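Serrano library to close for roof work until February

The Serrano branch library will close its doors after business on November 4, 2023, and is expected to stay shut until late February while crews replace the roof over the reading room and the children's section.

The roof has leaked since last winter. Staff moved 36 shelves of books away from the north wall in the spring, and two of the public computers were taken out of service after water got into the wiring behind them.

Pumlow Builders won the contract in September. The company will strip the old covering, replace damaged boards and put in new gutters on the Mill Street side. Work is scheduled for weekdays only, and the parking lot behind the building will be fenced off for the length of the job.
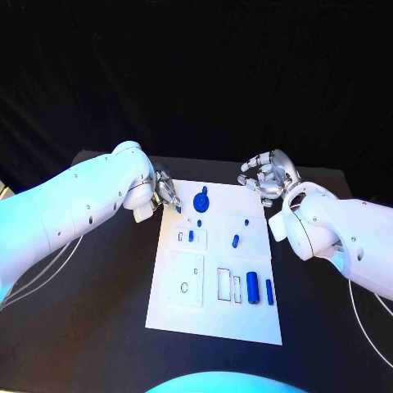 Books already on loan will not be due until the branch reopens, and no late fees will be charged in the meantime. Anyone who wants to return items sooner can use the drop box at the Pumlow Avenue fire station, which will be emptied twice a week.

Holds will be sent to the main library downtown. Branch manager Wing-yan Huang said cardholders with a hold waiting would get a call or an email with the new pickup place.

"People should check the phone number on their account," Huang said. "We have a lot of old ones."

The Saturday story hour will move to the community room at the Sevov Center, starting at 10:30 a.m. There is space for 20 children, and parents are asked to sign up by the Thursday before. The adult book group will meet in the same building at its usual time. Tax help, which normally begins at the branch after New Year's, will be offered downtown this season.

The bookmobile will add a stop outside the Serrano post office on Tuesday afternoons. It will carry mostly new fiction, picture books and large print.

The branch will keep its regular hours when it reopens. The city plans to post the exact date in January.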